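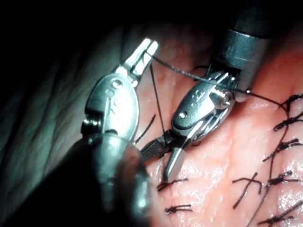

Pranab Sarkar

The open day at the Kerkberg training center falls in March, and this year it landed on a Wednesday, so I took the early bus and was at the door when they let the first group in. There were 54 of us, split between the lecture room and the suturing room upstairs. I was sent upstairs first.

Suturing is taught there by Sawsan Kassab. She spent 2 minutes on fire exits and the rest of the hour on knots. The work is done with instruments over pale pink tissue, using black thread, which shows up well on the screen at the back. One pair of jaws holds the thread, the other takes it up, and the strand between them has to be kept under control. A row of tied stitches gives you something to compare the next one with.

Kassab talked mostly about tails. Beginners leave them long, or trim them so short that the knot can open. She also wants the spacing kept even and says most people drift once they stop looking back at the last stitch.

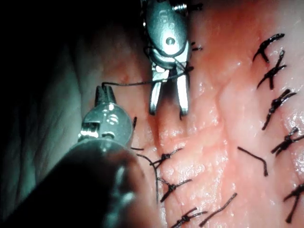 Black sutures with trimmed tails, and the thread running between the two instruments.

After that we had coffee in the Villik room and a talk on course fees that ran long. The basic course is 80 hours. I asked about evening places and was told to write in.

The afternoon session was in the Suominen wing, where you can try tying by hand on a foam pad. My first knot slipped and the second held. Bus 147 goes back from the stop across the road, and the last one is at ten past six.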